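4.2 Where clothes wait

The second question put to the 33 households in Bellumdale was where a garment goes between the ironing board or drying rack and the wardrobe. We had expected chairs and door handles to come first. In 491 diary entries the bed was named more often than any other place, and in most homes it was used daily.

Households differed in how they used it. Some put folded piles at the foot. Others laid shirts out one at a time, already on the hanger, and carried them to the rail together. Lindsay Rakena, who coded the entries, kept these apart as "piled" and "laid out". Laid-out garments tended to be put on or near the pillow, where the bed is raised and a collar can be straightened easily (Figure 3).

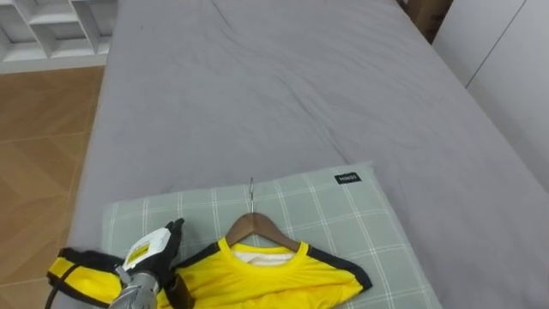

Figure 3. A yellow short-sleeved shirt with black trim, on a wooden hanger laid over a checked pillow.

Piled clothes stayed longer. In 96 entries they were still on the bed at night and were moved to the floor or a chair, to be dealt with the next day. Laid-out clothes were seldom left beyond 30 minutes. The Kourkoulas diaries, collected in December, show the same difference, although those homes had smaller bedrooms and fewer hangers. We return to the number of hangers in section 4.3.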